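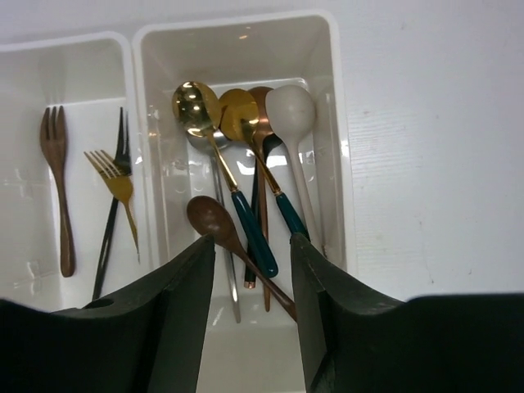 Tableware > Storage & Sorting > One tray for forks, one for spoons?

tdumitrescu
I gave up on matching sets years ago, so wooden, black and gold forks all share one white tray, and the spoons pile up in the one beside it (my favorite is gold with a green handle!). Does anybody else sort by shape and let the colors mix?

Senad P.
Same in our house, and I love how cheerful it looks. I would keep the wooden ones apart, though. Mine got scratched living with metal.

comfort_a
I have to disagree, Senad, kindly! My wooden fork has lived among the metal ones since March and it's fine. I do oil it now and then.

Senad P.
Maybe I'm rough with mine. What oil do you use?

Recent topics
Vevlow drawer inserts, too shallow?
Spoons that won't stack
Green handles fading

Contact | © Hevier Table Forum | Back to top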